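Sugar in the Morning: A Survey of Breakfast Habits at Drarden Hall

Kiều Giáp, Toàn Bạch, Trinh Doãn
Introduction to Nutrition, Final Project Report

1. Background

Most students in our residence hall say they eat breakfast, but what they eat varies a lot. Our group wanted to find out how students choose a breakfast food and whether they read the label before they buy it. We picked cold cereal as our main subject, as it is sold in the campus store, keeps well in a dorm room and needs no cooking.

Our first plan was to compare cereal with dining hall meals. We dropped this after the first meeting with our instructor, Bảo Quách, who told us the topic was too wide for one term.

2. Method

We asked 16 students on the second and third floors of Drarden Hall to keep a breakfast log for 2 weeks in October. The log had a line for the food, a line for the time and a line for how hungry the student felt before lunch. At the end we held a short interview with each student. The questions were written by Trinh and tested on Thiện Lã, who lives on the first floor and was not part of the survey.

We also looked at the wording on the front of cereal boxes, and noted which words were large, which were small and whether sweetness was mentioned at all.

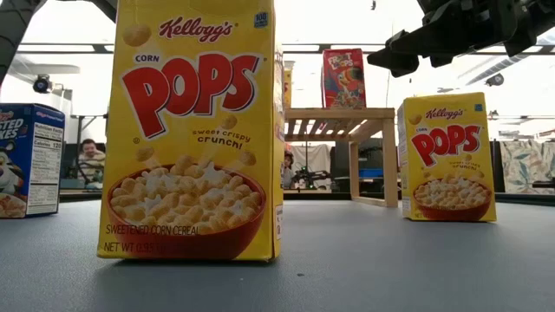
Figure 1. Kellogg's Corn Pops, with "Sweetened Corn Cereal" printed along the bottom of the front panel.

3. Results

Cereal was the most common breakfast in the logs, followed by toast and then fruit. Six students skipped breakfast on most mornings when they had an early class. The same students ate a full breakfast when their first class was after 10 a.m.

In the interviews, price and taste came up first. Few students said they looked at the nutrition panel. Several knew that their cereal was sweetened but could not say how much sugar was in a serving. Two students poured cereal into a measuring cup for us and were surprised that their usual bowl was larger than the serving size on the label.

The hunger scores were hard to use. Some students filled them in at noon and others filled in the whole week at once, so we left them out of our findings.

4. Limits

The group was small and everyone lived in the same building. Students may also have changed what they ate because they were writing it down. One log was lost in the laundry room and was redone from memory.

5. Suggestions

The campus store could put a shelf card next to each cereal showing the sugar per serving in large print. A future group should collect the logs every day and include students who live off campus. We would also add a question on milk, which we forgot to ask about.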